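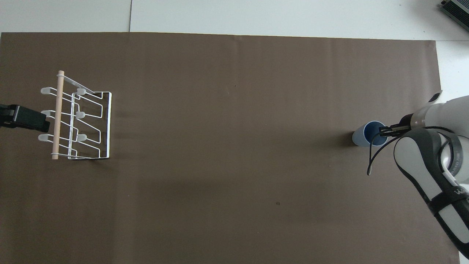
We've been without a dishwasher since August and I've stopped looking for a new one. There are only the two of us and most nights it's a couple of plates, a pot and whatever Berenice used for her lunch.

The rack is the white wire kind with a wooden dowel down one side. I paid $40 for it at the homewares place in Doltdale, which felt like a lot for bent wire. The plates stand up properly in it, though, and the old one let the bowls slide into each other. Mugs go over the white caps.

I went with a dark brown mat because the cream one showed every tea stain. It creases a bit. I hang it over the laundry tub on Tuesday and give it a scrub with dish soap, then leave it there overnight.

Libor reckons you should just dry everything with a tea towel and put it away. He's welcome to come over and do it.

Still need to find somewhere for the big frying pan. It's too heavy for the rack so at the moment it lives on the stove.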